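Re: [plemus-users] March firmware on the Plemus 80, staged rollout and failed checksums
From: Aníbal Matos
To: plemus-users

On Friday the Nogueira branch maintainer wrote:

> Has anyone on the Setus network been offered build 1465 yet? My unlocked
> handset picked it up overnight and installed without complaint. The second
> handset, same model, bought through Setus, still reports that the software
> is current on build 1430-something.
>
> I tried the usual things: cleared the updater's data, changed the date,
> pulled the SIM. No change. I also tried sideloading the package from the
> first phone and got a signature error at 30 per cent.
>
> Is the carrier holding it back, or is it a different package altogether?

It's a different package. The two share a build number and a security patch level, and that is where the resemblance ends. The unlocked package carries the generic modem image. The Setus package carries a modem image with their band priorities and their voice-over-LTE profile, and it is signed with a different key. The recovery verifies the signature against the key for the installed region, so the sideload will always fail on a carrier handset. The 30 per cent figure is only where the progress bar sits when verification starts. Nothing has been written to the system partition at that point and you can reboot safely.

Clearing the updater's data does nothing useful on this model. The eligibility check is done on the server against the IMEI range, and the client caches the answer for a day. If you clear the cache you get the same answer sooner. Changing the date is worse, as it breaks certificate validation and the updater then reports "current" regardless of what the server said. Please set the clock back to automatic before drawing any conclusions from that screen.

To see which package a handset expects, go to Settings, About, Software information and tap the baseband line five times. The last three characters of the string are the region code. GEN is unlocked, STS is Setus, ENN is the Eninora resale stock. The Eninora units were sold here without a carrier lock but still take a carrier package, which has caught out several people on this list who assumed unlocked meant GEN.

Some notes on 1465 itself, from the GEN package on my own handset:

The download is 198 MB over the previous build. If you skipped the last one you will be offered that first, and 1465 only appears after a reboot.

The updater refuses to start below 30 per cent battery. It doesn't say so. The Install button is simply greyed out.

Wi-Fi calling is switched off by the update. Turn it back on under Network, then toggle airplane mode so that it re-registers.

The charge limit at 80 per cent, which was broken in the previous two builds, now holds. I left the phone on the charger overnight and the log shows current dropping to zero at the limit and staying there.
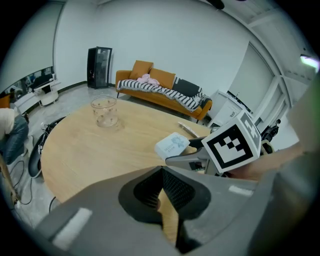 The Bluetooth stutter reported here last month is still present with the AAC codec. Forcing SBC in developer options gets rid of it at the expected cost in quality. I have a log of the buffer underruns if the person who was collecting those still wants it. It compresses well but is too large for the list, so write to me off-list.

Encryption and the lock screen are untouched. Fingerprints did not need to be re-enrolled on mine. One person on the forum says theirs did, but they had also come from a beta build, and the betas use a different keystore version.

As for timing on the STS package, I have no inside information. Setus published their modem certification entry for the last build nine days before it reached handsets, and the entry for 1465 went up this week. I would leave the second phone alone until then. Flashing the GEN image over STS with the desktop tool is possible, but it wipes the user partition, and going back the other way requires a service file that Nogueira no longer hosts. The mirror linked in the archive is for the older model and will not boot on this one.

If anyone does see the offer on an STS handset, please post the full baseband string and the first eight digits of the IMEI. Leave off the rest, the archive is public.

Aníbal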